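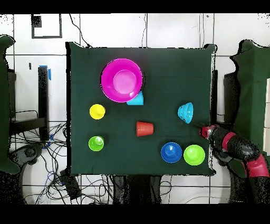
プラスチックは、もともと色のついた材料ではありません。工場に届くときは、たいてい米つぶくらいの小さな粒で、すきとおっていたり、白くにごっていたりします。そこに色のもとをまぜて、熱でとかして、型に流しこむ。赤むらさきのボウルも、黄色い小さなカップも、黄緑のボウルも、生まれたときはそっくりな顔をした粒だったかもしれないのです。人間の赤ちゃんも似たような顔をしていますが、本人のお母さんの前で言うと怒られます。

色のもとには、大きく分けて二つのなかまがあります。「染料」と「顔料」です。

染料は、水や油にとけてしまう色です。砂糖が紅茶にとけるように、つぶが見えなくなるまでばらばらになります。シャツを染めるのが得意で、白いくつ下を染めるのも得意です。赤いTシャツといっしょに洗濯機に入れたことのある人は、もう実験をすませていますね。

顔料は、とけません。とても細かい粉のまま、材料の中にちらばっています。プラスチックの食器には、この顔料がよく使われます。とけないので、外ににじみ出しにくいのです。牛乳を飲むたびに牛乳がピンクになるカップは、さいしょの三日だけ人気が出るでしょう。

では、どうして粉をまぜると色が見えるのでしょうか。

太陽や電灯の白い光には、赤から紫まで、いろいろな色の光がまざっています。顔料はその中から、好きな光だけを食べて(大人のことばでは「吸収して」)、残りをはね返します。赤いカップが赤いのは、赤い光だけがお皿のすみのピーマンみたいに残されて、わたしたちの目にとどくからです。つまり、みなさんが見ているのは、カップの食べ残しです。

真っ暗な部屋では、食べる光も残す光もありません。赤いカップも青いカップも、ただのカップになります。夜中に「ぼくの青いのがない」と泣いても、家族があまり相手にしてくれないのは、物理のせいでもあります。

色をつけるのに、顔料はどれくらいいるのでしょう。Kvamという町で小さな食器工場をひらいているグンネル・シェルブレドさんに聞いてみました。

「材料の粒631キロに、顔料は9キロ。うちの黄色はそれで足ります。入れすぎると高くつくし、社長のわたしが泣きます」

粉のまま入れると工場じゅうが黄色くなるので、先に少しのプラスチックに濃くねりこんだ「マスターバッチ」という粒をつくっておくことが多いそうです。カルピスの原液のようなものですが、飲まないでください。

グンネルさんの工場には、色の見本が329枚あります。そのうち白だけで一つの引き出しがいっぱいです。ちがいがわかりますかと聞かれたので、わかりますと答えました。うそです。

色は、ずっと同じままでもありません。日なたに長く置いたバケツが、白っぽく、粉をふいたようになっているのを見たことはありませんか。太陽の光にふくまれる紫外線が、顔料やプラスチックを少しずつこわしてしまうからです。

家でためすなら、色画用紙がかんたんです。半分をアルミホイルでしっかりつつんで、日のよく当たるまどにはり、八月のあいだそのままにしておきます。ホイルをはがして、左右をくらべてみましょう。赤や紫がよく変わることが多いですが、紙によってちがうので、何色かならべるとおもしろいですよ。

お父さんの大事なポスターでためすのは、やめておきましょう。結果はとてもよく出ますが、来月のおこづかいにも結果が出ます。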